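Misdale Protest Song Lyrics Collection

Annotated lyric sheets and leaflets from antiwar and labor gatherings, 1964 to 1975. Version 3. 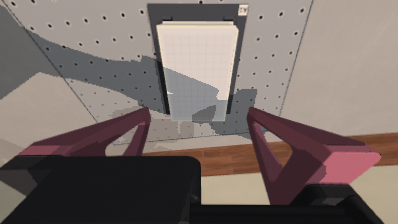

The collection holds 471 items. Of these, 317 are song lyrics and the rest are leaflets, open letters and short speeches that were handed out or read at the same events. Each item has a plain text transcription and one row in items.csv.

Where the items come from

Most of the material was typed up from the Noveck boxes, a set of papers left over when the Noveck coffeehouse closed. The remainder came from the Mullon union hall and from private donors who asked not to be listed. Scans are not included in this release. Several lyric sheets are set to tunes that were already old at the time, and the tune column gives the name written on the sheet, even when we think the writer got it wrong.

Files

items.csv — one row per item
text/ — transcriptions, UTF-8, named by item number
themes.txt — the list of theme labels with short definitions
changes.txt — what changed between versions

Columns in items.csv

item: number, not reused if an item is withdrawn
kind: lyric, leaflet, letter or speech
year: year only, blank if unknown
tune: as written on the sheet
themes: one or more labels, separated by semicolons
stance: nonviolent, militant, mixed or unclear
source: noveck, mullon or private

How the labels were made

Two readers labeled every item separately, using the Mtshali scheme. They disagreed on stance for 186 items. Those went to a third reader, and both original labels are kept in the columns stance_a and stance_b. Please use them. A lot of the disagreement is over songs that talk about fighting in a figurative way, and the final label hides that.

Known problems

Years on the leaflets are often guesses from the event named in the text. Verses crossed out by hand were transcribed in square brackets, but some in the early Noveck items were skipped and have not been redone. Spelling is left as found. Some items contain slurs and threats against public officials.

Use

Free for teaching and research. Song lyrics may still be under copyright, so check before reprinting a full text. Corrections are welcome and are added each March — send the item number and the line.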